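Rivden Pliter Sprint Timing Set

Two-gate timing set for runners, coaches and school track programs
Sold by Wainwright Track & Field Supply
Page updated August 7, 2018

If you have ever stood at a finish line with a stopwatch in one hand and a clipboard in the other, trying to watch the starter and the runners at the same time, you already know why we love the Pliter set so much. A thumb is a fine thing, but it is slow to start and it likes to guess at the end. The Pliter does the starting and the stopping for you, so you can put your eyes back where they belong, on your athletes.

The set comes with two gates, two reflectors, four folding tripods and a handheld display. Set one gate at the start of the stretch you want to time, set the other at the end, and wait for the green light on each. When a runner breaks the first beam the clock starts, and when the same runner breaks the second it stops. The time shows on the display in hundredths of a second — big, dark numbers that you can read in full sun, even without your glasses.

The gates talk to the display from up to 200 meters away, which covers a full curve and straight on most tracks. We have used ours for flying 30s, for block starts, for shuttle runs on the football field and, one chilly week in February, down the long hallway of a middle school. It did well at every one of them.
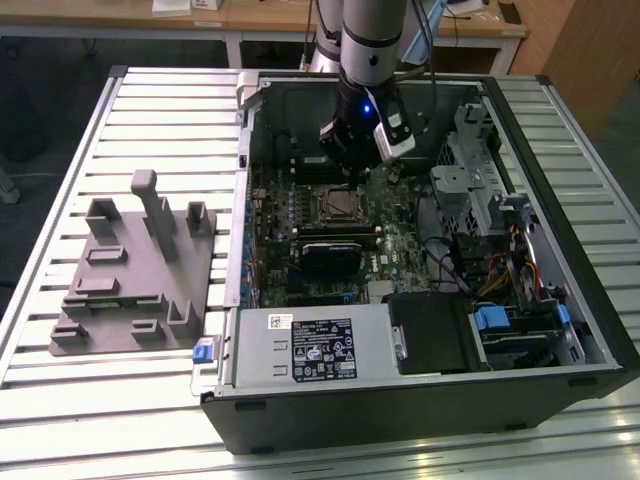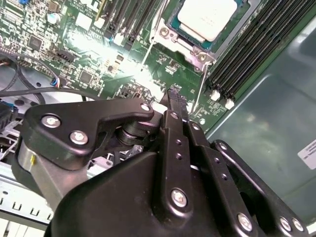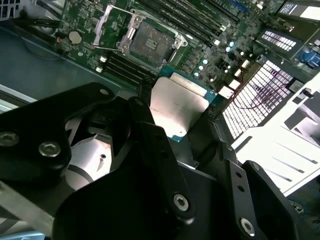 Can I time more than one runner at once?

The Pliter times one lane at a time, so runners need to go one after another. Once the first runner has crossed the second beam, the next one can go right away, and both times are kept in the list.

The display holds 3000 times before it needs clearing, and you can sort them by athlete number or by session. A USB cable is in the box, and the times copy over as a plain spreadsheet file.

What's in the bag
Timing gates: 2
Reflectors: 2
Folding tripods: 4
Handheld display with neck cord: 1
USB cable and wall charger
Padded Inine carry bag with shoulder strap

Details
Tripod height, fully raised: 107 cm
Battery: rechargeable, almost 86 hours on the display
Gate spacing: up to 200 meters
Rain: light showers are fine, but please bring the gates in if it pours

A word on setup, as we get a lot of calls about it. Raise the beam to hip height for grown runners and a little lower for the younger ones. A beam set too low can catch a knee or a swinging hand, and then the clock starts a touch early.

Spare reflectors and tripod feet are sold separately and ship in the same box if you order them together.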